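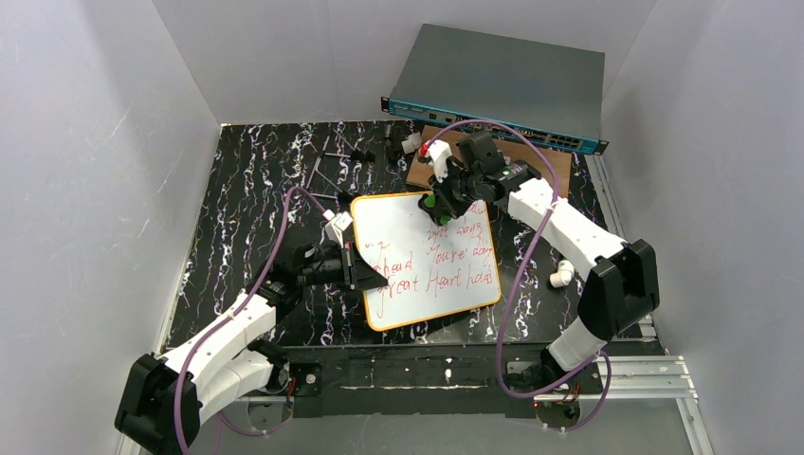 Newsletter
09.03.2018 | Redaktion Samonte

Suchbegriff eingeben ... Suchen

Weiße Tafeln richtig beschreiben und sauber halten

Kleine Schreibtafeln liegen inzwischen in fast jedem unserer Kursräume. Sie ersetzen den Notizblock, wenn eine Gruppe kurz etwas festhalten will, und sie passen flach auf den Tisch, so dass mehrere Leute gleichzeitig daran arbeiten können. Im vergangenen Jahr wurden bei Samonte 472 Tafeln ausgegeben. Ein Teil davon kam mit Farbresten zurück, die sich mit einem trockenen Tuch nicht mehr entfernen ließen. Deshalb fassen wir die wichtigsten Punkte noch einmal zusammen.

Stifte

Verwendet werden nur trocken abwischbare Boardmarker. Die Permanentmarker aus dem Flipchartkoffer sehen ähnlich aus und liegen leider oft in derselben Schublade -- bitte vor dem ersten Strich auf den Aufdruck schauen. Rot ist gut lesbar, hinterlässt nach unserer Erfahrung aber eher einen Schatten als Schwarz oder Blau. Rote Schrift sollte daher nicht über Nacht stehen bleiben. Stifte bitte liegend lagern und die Kappe bis zum Einrasten schließen.

Schreiben auf dem Tisch

Wer auf einer liegenden Tafel schreibt, kommt mit der Hand leicht in die frische Farbe. Am besten oben beginnen und links einen Streifen frei lassen, an dem man die Tafel festhalten kann. Zusammenhängende Schreibschrift geht schnell, ist vom anderen Ende des Tisches aus aber schwer zu entziffern. Für Stichworte, die alle lesen sollen, sind Druckbuchstaben besser. Große Schrift braucht Platz: Mehr als drei oder vier Zeilen passen auf die kleinen Tafeln selten. Auf glatten Tischplatten rutscht die Tafel beim Schreiben. Vier Filzpunkte auf der Rückseite reichen, Bögen mit 26 Stück liegen im Materialschrank neben dem Kopierer.

Wischen

Für den Alltag genügt ein trockenes Mikrofasertuch. Papierhandtücher verteilen die Farbe nur. Einmal in der Woche wird feucht gewischt und danach nachgetrocknet. Gegen ältere Farbreste hilft der Reiniger Reltasex, der in allen Räumen steht. Er wird auf das Tuch gegeben und nicht direkt auf die Tafel, weil er sonst unter den Rand läuft. Scheuermilch und die raue Seite von Schwämmen sind tabu. Ist die Oberfläche einmal zerkratzt, setzt sich die Farbe in den Kratzern fest, und die Tafel muss ausgetauscht werden.

Steht etwas Wichtiges auf der Tafel, bitte vorher abschreiben oder fotografieren. Was am Abend noch auf den Tischen liegt, wird abgewischt. Ein Zettel mit »Bitte stehen lassen« gilt für einen Tag.

Nachbestellung

Die nächste Sammelbestellung geht im April an Dotgate. Bestellt werden Tafeln im bisherigen Format, Tücher und Marker in vier Farben. Das Budget dafür beträgt 1.397 Euro. Bedarf bitte über das Formular im Intranet melden, Menüpunkt »Riso und Material«. Beschädigte Tafeln können im Sekretariat abgegeben werden -- auch solche, bei denen sich nur der Rand löst.

Kontakt: Materialausgabe, Erdgeschoss | © 2018 Samonte | Nach oben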